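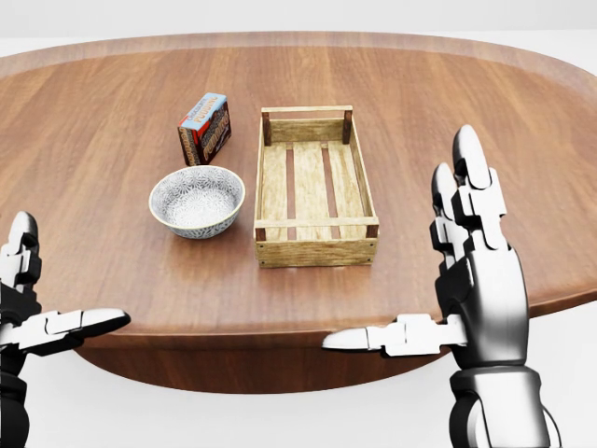 Nives Palumbo wrote that her braised fennel always comes out stringy on the outside and raw in the middle, and asked if she should boil it first. No, you don't need to boil it. Trim it properly and give it enough time in a covered pan.

How to Braise Fennel

936 views | 213 shares

You need two large fennel bulbs, two tablespoons of olive oil, 200 ml of vegetable stock, half a lemon, salt, and a wide pan with a lid.

1. Cut off the stalks where they meet the bulb. Save a handful of the fronds for the end.

2. Shave a thin slice off the root, but leave the core in place so the wedges hold together. Pull off the outer layer if it is bruised or tough. On older bulbs, run a vegetable peeler down the outside to take off the strings.

3. Cut each bulb in half from top to root, then cut each half into three wedges.

4. Heat the oil over medium heat. Lay the wedges in with a cut side down and leave them alone until they are well browned, six or seven minutes. Turn them and brown the other cut side. If they don't all fit flat, do this in two batches.

5. Add the stock and a good pinch of salt. Cover, turn the heat to low, and cook for 25 minutes. Thick wedges can take longer — test the core with the tip of a knife, and it should slide in easily.

6. Take the lid off and raise the heat. Let the liquid boil down to a few spoonfuls and spoon it over the wedges.
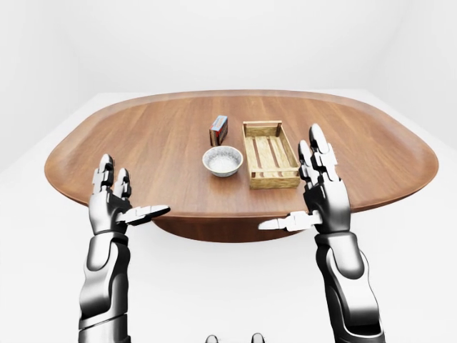 Small box with a red-and-white label, toward the back of an oval table.

7. Squeeze the lemon over the top and scatter on the chopped fronds.

Leftovers keep for three days in the refrigerator. They are good cold with white beans, or chopped into pasta with a little of the cooking water. I don't freeze them. The texture goes soft and watery.

Share this | 50 comments

© 2023 Prelberg Kitchen | Contact | Back to top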